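Call for Members: Participant Investment Panel, Hulme Pension Trust

Wednesday, February 7, 2018
By the Trust Office

The Hulme Pension Trust is looking for members to join its Participant Investment Panel. The panel gives people who pay into the plan, or draw from it, a way to question how the money is invested and to comment on changes before the trustees vote on them. Three seats are open. Terms begin in July and run for two years, and a member may serve two terms in a row.

The Trust pays retirement benefits to current and former employees of Hulme and Natwood. It has around 1,000 participants, of whom 160 are already retired. Most of the assets are in index funds and short-term bonds. A smaller part is in commercial property, and the trustees are now reviewing whether to keep it.

What the panel does

The panel meets four times a year in the second-floor meeting room at the Natwood office. Meetings start at 5:30 p.m. and usually end by 7:30. Papers go out ten days ahead. They run long, and members are expected to have read them.

At each meeting the panel goes through the quarterly performance report, the fees paid to outside managers, and any proposed change to the default fund. Our investment adviser, Ivurico, sends someone to present the report and take questions. The panel then writes a short note to the trustees. The trustees have to answer the note in writing, but they do not have to follow it.
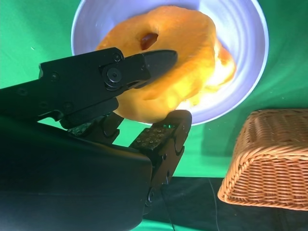
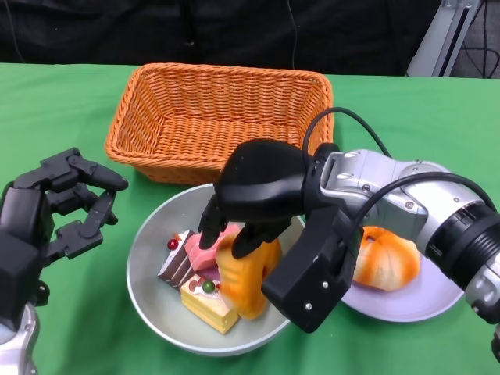
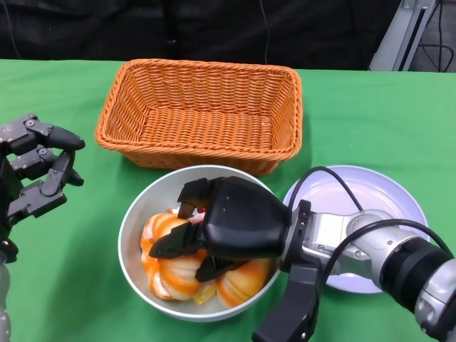
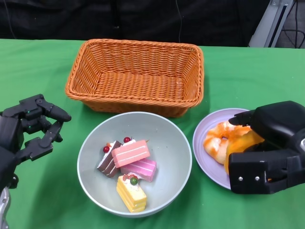
The panel does not handle individual benefit claims, and members do not see other participants' account records. Questions about a personal balance or a payment date go to Venby, the plan administrator, as they do now.

Who can apply

You can apply if you are an active participant with at least one full year in the plan, a former employee with a balance still held by the Trust, or a retiree receiving a monthly benefit. One of the three open seats is set aside for a retiree. If no retiree applies, it will stay open until the next call.

You do not need a background in finance. New members attend two evening training sessions in their first three months, covering how bonds and index funds work, how to read a fee table, and what the law requires of trustees. You should be comfortable reading a page of figures and asking about anything that is unclear.

You cannot serve if you or someone in your household works for Ivurico, Venby, or any fund manager used by the Trust. Current trustees and anyone who has been a trustee in the past two years are also excluded.

Time and payment

Plan on 20 hours in the first year, including training, and somewhat less after that. Members receive $200 for each meeting attended, plus mileage at the plan's usual rate. Active employees may leave work early on meeting days and should clear this with their supervisor before applying. Members may join by phone for one meeting a year. Payment is the same.

How to apply

Send a letter of no more than one page to the Trust Office at the Natwood address, or leave it in the Trust mailbox by the front entrance. Tell us which group you belong to, how long you have been in the plan, and why you want to serve. Please include a daytime phone number. A résumé is not needed.

Letters must reach us by the last working day of this month. Two trustees and one current panel member will read them and call applicants in for a half-hour interview. Everyone who applies will get a written answer. Applicants who are not chosen may ask to be kept on a list in case a seat opens during the term.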